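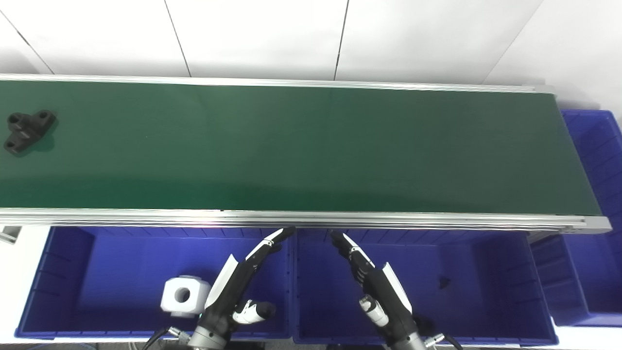 Trier les pièces de l'atelier sans y laisser ses soirées

On commence toujours avec de bonnes intentions et une boîte à biscuits. Puis viennent la deuxième boîte, le pot de yaourt, le tiroir « divers », et un soir de septembre on rachète une équerre qu'on possédait déjà en double. Quelques habitudes prises dans mon atelier, à adapter au vôtre.

Les bacs d'abord. Prenez-les en plastique, ouverts sur le dessus, tous du même modèle. Le couvercle est une belle invention pour qui aime poser des choses dessus. Des parois nervurées tiennent mieux la charge, et se nettoient moins bien : brosse à vaisselle, eau tiède, savon noir.

Une famille de pièces par bac. Les cales avec les cales, les pièces percées avec les pièces percées. Si vous hésitez plus de 2 secondes, la pièce va dans le bac d'attente, que l'on vide à la fin du mois. Rafia Satti vide le sien à Noël, elle y retrouve des cadeaux.

Triez debout, à hauteur de coude, les bacs juste devant vous et sous le plan de travail. On laisse tomber la pièce, on ne la range pas. Le dos apprécie.

Pour le plan de travail, une surface unie et lisse, verte si possible. Le noir et le blanc s'y repèrent tout de suite, alors que sur mon vieil établi en hêtre une vis pouvait prendre sa retraite tranquille. Un chiffon humide suffit pour l'entretien. Évitez l'acétone, j'ai essayé.

Si vous avez la chance d'avoir un convoyeur à bande, époussetez aussi les rainures des profilés en aluminium, au pinceau plat, machine débranchée. Les copeaux adorent s'y installer.

Étiquettes : sur la face avant, au feutre, en gros. J'ai compté les miennes une fois, il y en avait 74, dont une qui disait « autres étiquettes ».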